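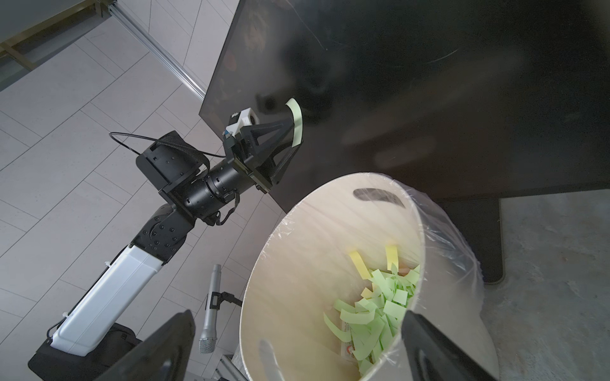 Eirlys Pritchard commented on the first version of this page that the Irkeo arms had gripped foam blocks and plastic cups well enough for her, but paper was another matter: the fingers either missed the strip or pushed it flat against the board. She asked whether the kit could do it at all without different fingers.

It can, with the stock fingers. The steps have been rewritten to cover it.

Last updated: March
Reading time: 6 minutes

Setting up a paper pick-and-drop task on the Irkeo two-arm kit

The Irkeo is a bench-sized kit with two arms, sold by Hostine for $860 without the enclosure. You get the arms, the two base mounts, a controller board for each arm, the wrist cameras and a license for Wogan, the program you use to drive the arms and record what they do. I bought mine at the regular price and have been using it in our workshop in Birnurura.

The task is simple to describe. Paper strips hang on an upright board, and the arms take them off and drop them into a bin. It makes a good second project after the block exercise in the Hostine manual. Paper bends when you touch it, so you find out quickly how good your alignment is.

What you need

The assembled kit, bolted to a rail
A dark, stiff board, large enough to lean without sliding
Light colored paper, cut into strips
Low-tack tape
A small round bin
A tape measure and the hex key from the kit

Step 1. Mount the arms

Bolt both bases to the front rail and leave the bolts loose. Measure between the centers of the bases and set the distance to 382 mm. The manual gives a wider spacing for the block exercise. With that spacing my arms could reach the outer strips but came up short in the middle. Tighten the bolts in pairs and measure again, as the slot nuts tend to creep when you turn the key.

Run the motor cables along the outside of each arm and leave enough slack for the wrist to turn all the way both ways. Turn it by hand with the power off and watch where the cable goes. If it catches on a joint, move the clip before you do anything else. A snagged cable cost me a connector, and the replacement took two weeks to arrive.

Step 2. Place the board

Lean the board against the back wall of the enclosure, with its bottom edge on the floor. Tilt it only enough to keep it from falling forward. If you tilt it too far, the strips lie flat on it and the fingers have nothing to get behind.

A dark board is worth the trouble. I started with white foam board and the pale strips all but vanished in the camera view.

Step 3. Hang the strips

For a first layout use 4 strips. Tape each one at a single end and let the other end curl away from the board. If your paper is too stiff to curl, pull it over the edge of a ruler once. Place them at different heights, so that you don't end up recording the same motion over and over.

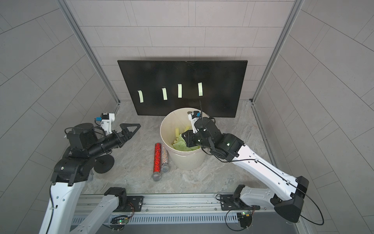

Leave a gap between neighboring strips that is wider than the open gripper. When they sit closer than that, the outer finger brushes the next strip and you spend the afternoon taping paper back up. Mark the strip positions lightly with chalk once you have a layout you like, and you can reset the board between runs without measuring.

Step 4. Place the bin

Set the bin in front of the board, near the middle, where both arms can get to it. Check this with the arms switched on and the bin empty. Drive each gripper over the rim, down inside and back out. Save those three positions in Wogan under Waypoints, for each arm separately.

A bin with a tall side is harder than one with a short side. The wrist has to come up and over, and the elbow may hit its limit before the fingers clear the rim. If so, move the bin a little closer to the rail. Do not raise the arms on blocks. I tried it and the bases flexed.

If you use a liner, fold it well down over the outside. Loose plastic gets caught between the fingers.

Step 5. Set the grip

In Wogan, open the gripper page and turn the closing force down to the lowest setting. Close the gripper on a strip held in your hand. Go up one setting at a time until the strip stays put when you tug it gently. Mine ended up two settings above the lowest. The default is meant for blocks and will crease the paper, and after that the curl is gone.

Now the part Eirlys asked about. Come in from the curled end with the fingers open only about halfway, one finger in front of the strip and one behind. Slide up toward the tape before you close. Coming straight at the board with the gripper wide open is what flattens the paper.

Step 6. Check both wrist views

Bring each arm to the rim of the bin in turn and look at its camera view. You want the fingertips, the opening of the bin and at least part of the board.

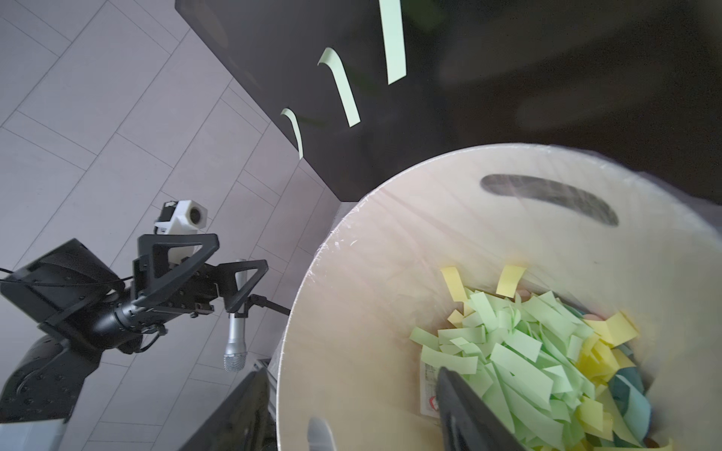 If the bin fills too much of the view, tip the camera bracket up slightly and tighten it again. The bracket screw is soft. Turn it with the hand driver and stop as soon as it bites. Refocusing is done by turning the lens itself, and the manual leaves this out. Expect to do it once, after the first full day of use.

Do the same check with the other arm parked to one side, then with it working near the board. Wogan does not stop the arms from meeting each other. There is a keep-out zone setting, but it only applies to the floor and walls you enter by hand. Until you know the layout, move one arm at a time.

Step 7. Record

Do a few slow practice runs with recording off. When you are ready, press Record, clear the strips, bring both arms back to rest and press Stop. Name the run before you reset the board, or Wogan will give it a time stamp and nothing else.

I recorded 118 runs with this layout. Early ones were slow and I threw a lot of them out. After I changed the approach to come in from the curled end, far fewer needed a second try. The old paper can stay in the bin between runs until it gets near the rim.

Problems I ran into

The strip sticks to a finger after release. Open the gripper fully and give the wrist a short turn. Wiping the fingertips with a damp cloth and letting them dry also helped.

The tape comes off with the paper. Fine for this task, but it will gum up the fingertips. Use a smaller piece.

One arm drifts low over a long session. Send it home from the Wogan menu and reload the waypoints. Hostine support told me the same when I wrote to them.

Is the kit worth it?

For someone who wants two arms and working software on a bench, I think so. The arms are repeatable enough for paper, and that was my main doubt. The cable clips are poor and the manual stops too soon. If you only need one arm, wait for the single version, which Hostine lists as coming but has not priced.

The next page covers putting the strips back on the board with the same two arms. It is slower going, and you will want fresh tape cut ahead of time.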